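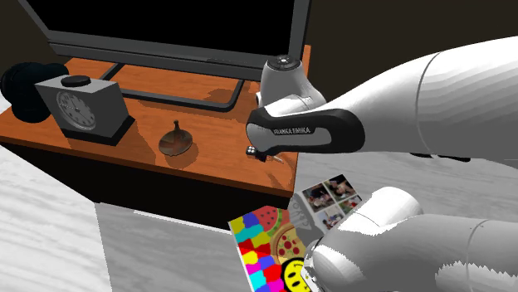
**图 3** 仿真桌面环境中的遥操作示教。夹爪手指朝下，位于桌面前缘的骰子附近；桌上另有显示器、时钟和陀螺。

## 4 示教数据的采集

### 4.1 仿真环境与任务设置

本节说明我们如何在仿真环境中通过人工遥操作得到示教轨迹。全部任务在 Polteren 仿真平台上运行，机械臂模型带有平行夹爪，场景为一张木纹书桌及其周围的地面。选择书桌场景有两点考虑。第一，桌面上的物体尺寸差别很大，大的如显示器，小的如骰子（图 3）。第二，靠近桌沿的小物体对操作者的精度要求比较高，示教中的多余动作容易在这里暴露出来。

我们定义两类任务。第一类为“拾取并归位”，操作者须抓取指定的小物体，并把它放到桌面上的目标区域。第二类为“推移”，操作者须在不闭合夹爪的条件下，用手指侧面把物体推入目标区域。两类任务的目标区域半径相同，物体的初始位置由随机数生成，其中一部分初始位置被有意设置在桌面的边角处。非目标物体在示教过程中保持可碰撞状态，如果它们被碰倒或者移出桌面，该条轨迹记为无效。

### 4.2 遥操作接口

操作者使用 Redow 手持控制器。控制器的位移以增量方式映射到夹爪的末端位姿，只有在按住使能键时，映射才生效。操作者松开使能键后可以把手移回舒适的位置，再按下继续操作，机械臂在这段时间内保持静止。这种方式在文献中通常称为“离合”。在预实验中我们也试过绝对映射，但是操作者的手臂在长时间采集中容易疲劳，轨迹末段的抖动明显增加，所以正式采集没有采用。

平移的缩放比例分为粗、细两档。粗档用于大范围接近，细档用于手指与物体接触之前的对准。对于骰子这样的小物体，我们要求操作者在下降之前切换到细档。切换时刻与末端位姿一同记录，后文第 5 节将利用它对轨迹进行分段。

旋转部分只开放绕竖直轴的一个自由度，其余两个自由度由控制程序固定，使手指在任务中始终保持朝下。这一限制降低了操作难度，但也使得部分姿态不可达，例如从侧面夹住时钟的底座。因此，时钟在本文的任务中只作为障碍物出现。

### 4.3 采集流程

每位操作者先完成 12 条练习轨迹，练习轨迹不计入数据集。之后进入正式采集，每类任务采集 500 条有效轨迹，2 类任务合计为一个完整的数据集。无效轨迹不删除，单独保存，用于第 6 节的失败分析。

一条轨迹从使能键第一次被按下开始，到操作者按下结束键为止。我们没有使用自动判定来结束轨迹，原因是自动判定会在物体刚刚进入目标区域时立即截断，松开夹爪和抬起手臂的动作就会丢失。而对于模仿学习来说，这些动作同样需要示教。如果缺少抬起的部分，训练得到的策略经常停在物体上方，反复开合夹爪。

操作者通过两个视窗观察环境。一个视窗为固定视角，从斜上方俯视桌面；另一个视窗跟随夹爪移动。在固定视角中，机械臂的连杆有时会占据画面的较大部分，遮挡桌角附近的地面。我们保留了这种遮挡，没有在渲染时将连杆设为透明，目的是让策略的输入图像与操作者所看到的图像一致。

### 4.4 与手动拖动示教的比较

为了比较不同的示教方式，我们在 Tarnard 实验平台上另外采集了一组手动拖动示教。该平台的机械臂处于重力补偿模式，操作者直接用手握住末端，引导它完成同样的“拾取并归位”任务，共采集 200 条有效轨迹。桌面的高度和目标区域的尺寸与仿真环境保持一致。

两种方式各有特点。手动拖动时，操作者可以直接感受到接触力，接近阶段的路径比较短，停顿也比较少。但是操作者的手会进入相机视野，这些图像不能直接用于训练视觉策略，需要在事后回放轨迹并重新录制。遥操作没有这个问题，代价是操作者缺少力觉反馈，在对准阶段会出现较多的小幅修正。我们观察到，这类修正主要集中在细档的前半段，并且沿桌沿方向的修正多于垂直桌沿方向的修正。对此我们目前的解释是，固定视角对后一方向的深度变化较为敏感，操作者在粗档时已经把它调整好。这个解释还需要通过改变视角的实验来验证。

### 4.5 数据预处理

所有轨迹用 Aliyu 工具包重新采样到统一的频率。使能键松开期间的静止段予以删除，只在断点处保留一帧，以避免策略学到没有意义的等待。夹爪开合信号不做平滑处理。末端位置使用低通滤波，截止频率对两类任务取相同的数值。经过滤波以后，我们对每条轨迹进行回放，如果回放时任务不能完成，则恢复使用滤波前的轨迹。需要恢复的轨迹大部分属于拾取任务，并且目标物体的初始位置靠近桌面边角。

本文使用的数据版本于 2023年9月30日 冻结，后续各节的训练和评估均基于该版本。7 月预实验中采集的轨迹采用了不同的缩放比例，没有并入。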